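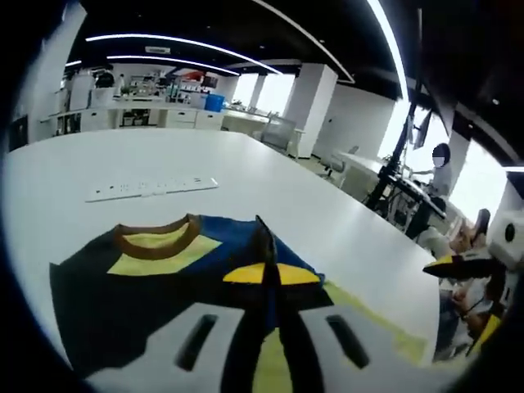 Garment Care, Unit 2: Sorting and Washing
Handout for the Saturday group, Kilstead – 8/24/19

Read the care label before anything else. The number in the washtub symbol is the highest temperature allowed, in degrees Celsius. A bar under the tub means a gentler spin, and two bars mean gentler still.

Sort by colour first, then by fibre. A garment made up of dark and pale panels goes with the darks, on a cool wash, at least until you know the dye holds.

Testing for colour loss
Wet a hidden seam and press a white cloth on it for 3 minutes. If colour comes off, wash the item alone.

Hand washing
Dissolve the soap in 500 ml of warm water, then top up with cold. Wool should not be rubbed or wrung – roll it in a towel and press.

Drying
Dry knits flat. T-shirts can be hung from the hem, inside out, away from strong sun.

For next time: read the Mallow notes on stains and bring 2 items with their labels still in.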